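Atelier partagé Lurken – Cycle « Construire un robot domestique »
Notes de cours, séance 8 : saisir ce qui est mou
Document rédigé par Magdy Tawfik, à relire avant la séance pratique

Bonjour à toutes et à tous, et merci d'être revenus aussi nombreux malgré la chaleur de la salle du haut ! La dernière fois, nous nous étions quittés un peu vite, avec le bras enfin alimenté et les premiers mouvements articulés, et plusieurs d'entre vous m'ont écrit pour demander ce que l'on allait bien pouvoir lui faire attraper. Je vous avais promis des objets de la maison, de vrais objets, et je tiens parole. Les cubes en mousse peuvent retourner dans leur caisse.

Rappel de la séance 7

Nous avions distingué trois moments dans une prise : l'approche, la fermeture, la levée. Gardez ce découpage en tête, il va nous servir tout du long. Notre programme (le dossier s'appelle Muli, il est sur le disque commun) enregistre ces trois moments séparément, et vous pouvez donc rejouer l'un sans toucher aux deux autres. Si vous avez modifié les seuils chez vous, notez vos anciennes valeurs quelque part avant de recharger le dossier, sinon elles seront écrasées.

1. L'approche
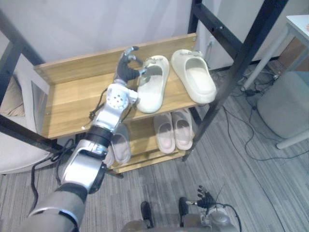

L'approche se règle avant tout le reste, et c'est la partie que l'on bâcle le plus volontiers, parce que l'on a hâte de voir les doigts se refermer. Je vous demande de prévoir une pose d'attente, c'est-à-dire un point de l'espace où la main s'arrête, déjà ouverte, avant de descendre vers l'objet. Avec des claquettes rangées sur un petit meuble à deux niveaux, l'étage du haut est le bon endroit pour commencer : la main y arrive doigts légèrement recourbés, tout près de la bride, et l'on a le temps de corriger l'orientation du poignet. L'étage du bas est une autre affaire, avec la planche supérieure qui limite le passage, et nous le garderons pour plus tard. Pensez aussi au câble qui part du poignet et qui pend le long de l'avant-bras. Laissez-lui du mou, vérifiez qu'il suit le mouvement sur toute la course, et faites un premier passage à vitesse réduite, la main sur l'arrêt.

Réglages de départ pour l'approche :
Pause à la pose d'attente : 300 millisecondes
Nombre de passages à blanc : 8
Correction du poignet : à la main, puis enregistrée dans Muli

Huit passages à blanc, je sais, cela paraît beaucoup. Lợi Hà en fait davantage encore sur son propre montage, et ses trajectoires sont les plus propres de l'atelier, alors je ne discute plus.

2. La fermeture sur un tissu

Un objet rigide vous répond : le doigt touche, l'effort monte, le moteur s'arrête. Un tissu, lui, cède, se plisse, glisse entre les phalanges, et la courbe d'effort reste plate pendant un bon moment avant de grimper d'un coup. Beaucoup de débutants (j'en étais, il y a quelques années, avec une vieille pince Hamico qui m'a fait perdre un hiver entier) augmentent alors le seuil, et la main serre beaucoup trop. Essayez plutôt de fermer en deux temps. Un premier serrage léger rassemble l'étoffe en plis, puis une courte pause, puis un second serrage vient tenir ce qui a été rassemblé. Sur la courbe, vous verrez deux bosses bien séparées.

Surveillez également l'endroit où la prise se fait. Près du bord d'un meuble, le tissu peut très bien être pincé pendant qu'un doigt frotte contre le support, et l'effort mesuré ne veut alors plus dire grand-chose.
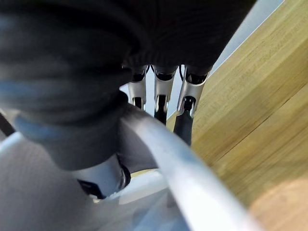 Lợi Hà m'a fait remarquer, en relisant ces notes, que la pause entre les deux serrages devrait dépendre de l'épaisseur de l'étoffe, et qu'une valeur unique donnerait de bons résultats sur un torchon et de très mauvais sur une couverture. Sa proposition : partir d'une pause courte, l'allonger par petits pas, et s'arrêter dès que la deuxième bosse garde la même hauteur trois essais de suite. Je l'adopte volontiers, et nous la testerons ensemble.

3. La levée

Levez lentement, et d'abord de quelques centimètres – un tissu pèse peu au début, puis de plus en plus à mesure qu'il quitte son appui. Si la prise lâche, regardez la courbe avant de recommencer. Une chute nette indique un glissement, une descente douce indique plutôt que les plis se défont.

À préparer pour la prochaine fois

Apportez un vêtement souple et une chaussure légère, de préférence à bride. Relisez la fiche Skasero sur les articulations du poignet, page 17, surtout le paragraphe des butées. Remplissez enfin le tableau des essais avec, pour chaque prise, le tissu utilisé, la durée de la pause et la forme de la courbe. Un croquis au crayon suffit très bien.

La salle ouvre à 17 heures, le café sera prêt un peu avant.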